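Nallside Garment Steamer – Owner's Guide
Section 3: Setting Up and Your First Steam
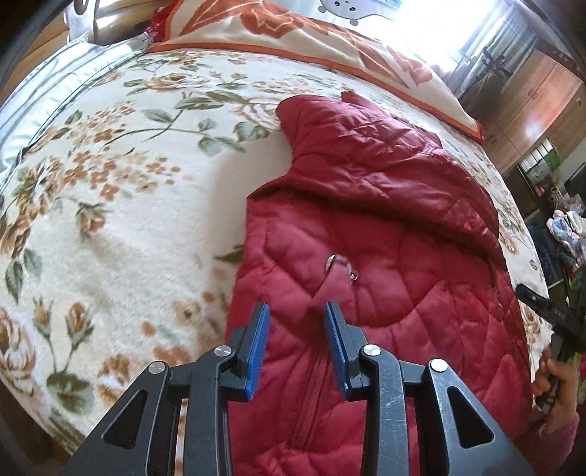
Welcome to the fun part! The steamer comes almost ready to go, and once the tank is filled you'll be smoothing out sleeves in no time. Pick something easy for your first try, like a cotton shirt or a pillowcase, and keep the good suit in the closet until you have a feel for the trigger. Thick, padded things come later, and they're a real pleasure once you get there. A quilted jacket like the red one can be spread out on the bed while you look it over for stains, read the care label and empty the pockets, but please move it to a hanger before any steam comes out. A blanket underneath, cream floral or otherwise, will soak up more moisture than you'd think.

What you need
The steamer body and water tank
The fabric brush (clips on, gray tab)
The door hook
A sturdy hanger
Clean water, distilled if your tap water is hard

Filling the tank

1. Make sure the steamer is unplugged.
2. Press the two side buttons and slide the tank straight down.
3. Open the rubber cap and fill to the MAX line. The tank holds 400 ml.
4. Close the cap all the way round. Run your thumb along the edge, especially at the corner next to the hinge.
5. Wipe the outside dry and slide the tank back up until it clicks.

CAUTION: Water only. No vinegar, no perfume, no starch, no linen spray. We love a lavender-scented shirt as much as anyone, but scent goes on after steaming, never in the tank.

Heating up

1. Hang the door hook over a closed door. A shower rod works too, if it's a fixed one.
2. Plug the steamer directly into a wall outlet. At 900 watts it should not share an extension cord with a heater or a hair dryer.
3. Slide the switch to ON. The ring light blinks while the water heats.
4. Wait for a steady light.
5. Point the head down into a sink or over an old towel and hold the trigger for a few seconds. There will be some spitting the first time – let it clear before you go near fabric.

WARNING: Steam burns. Never steam clothes while someone is wearing them, and never put your free hand behind the fabric. Use the mitt (sold separately) or hold the hem well away from the head.

Your first shirt

1. Button the top button and hang the shirt so it doesn't touch the door.
2. Start at the collar and work down.
3. Pull the hem gently with your free hand. This makes a huge difference, try it both ways and see!
4. Keep the head upright. Tilting it far back draws air into the pump and you'll hear it start to rattle. If it does, stand the steamer up and wait for the sound to go away.
5. Do cuffs and plackets last, from the inside.
6. Leave the shirt on the hanger until it feels dry.

Padded and quilted clothes

Lachlan Hinds on our support desk wrote most of this part, and he steams far more outerwear than the rest of us.

1. Check the label. If it says no heat or no steam, stop there.
2. Zip or snap the jacket closed and hang it on a wide hanger.
3. Take the fabric brush off.
4. Hold the head a hand's width away and give short bursts, one row of quilting at a time.
5. Pat each panel from both sides with a dry hand once the steam has cleared. Flat spots from storage often fill back out nicely.
6. Air the jacket somewhere dry overnight before it goes back in a bag or a drawer.

Note: Nylon and polyester shells can turn shiny if the head touches them. Test inside the hem first. Glued seams and printed logos should be skipped altogether.

Note: If you own the Ruvimetti travel head, use the low setting for padding. The openings are narrower and the steam comes out with more force.

When you finish

1. Slide the switch to OFF and unplug.
2. Let everything cool on its base.
3. Empty the tank, shake it out and leave the cap open.
4. Wrap the cord loosely. Please don't wind it tight around the handle.

Common questions at this stage

The light is steady but there's no steam. Take the tank off and click it back in, then hold the trigger down a little longer.

The shirt has water spots. The head wasn't hot enough yet, or it was tipped too far. Go back over the spots from a little farther away.

White specks on dark fabric. That's mineral scale. Go to Section 5, Descaling, and use distilled water from then on.

Guide text by Milagros Quintero. Revised 28 November 2023.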